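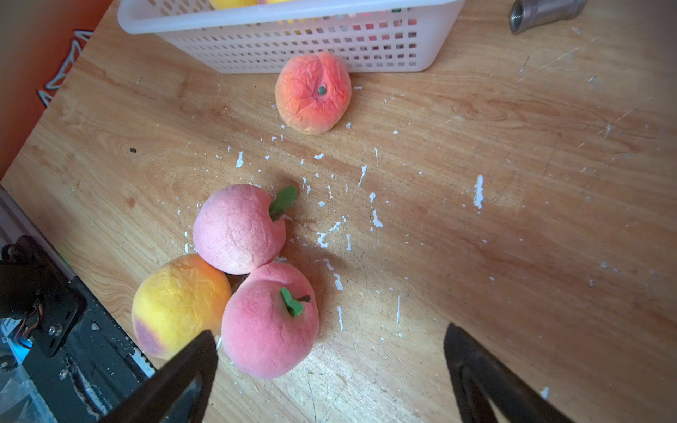 Zernico 2핑거 그리퍼 + 손목 카메라 세트

폼 과일 집기, 저희가 제일 좋아하는 테스트예요! 겉이 쭈글쭈글한 복숭아는 손가락이 닿는 자리마다 느낌이 다르고, 꼭지에 잎이 달린 과일은 접근 각도를 조금만 바꿔도 결과가 달라집니다. 세 개가 서로 붙어 있으면 그 사이로 손가락을 넣는 것부터가 일이고요.

같은 팔에 Flestberg 그리퍼를 달고 각각 200회씩 바구니에 담아 봤는데, 붙어 있는 과일에서는 Zernico 쪽이 훨씬 편했습니다. 손가락 끝이 가늘어서 틈으로 쏙 들어가요. 대신 넓적한 물건을 옆에서 밀 때는 Flestberg가 더 안정적이었습니다.

손목 카메라는 초당 60프레임이고, 두 손가락과 그 사이 틈이 화면 아래쪽에 늘 들어오도록 각도를 잡았습니다. 잡기 직전에 어긋난 게 바로 보여서 조종할 때 정말 좋아요. 테스트를 맡은 Ona Kalniņš는 일요일에도 나와서 한 판 더 돌렸답니다.

구성품: 그리퍼 본체, 검정 손가락 2개, 카메라 브래킷, 고정 나사, 케이블 1000mm
호환: Brutcombe 컨트롤러 (Chávez 컨트롤러는 어댑터 별도)
폼 과일과 바구니는 포함되지 않습니다.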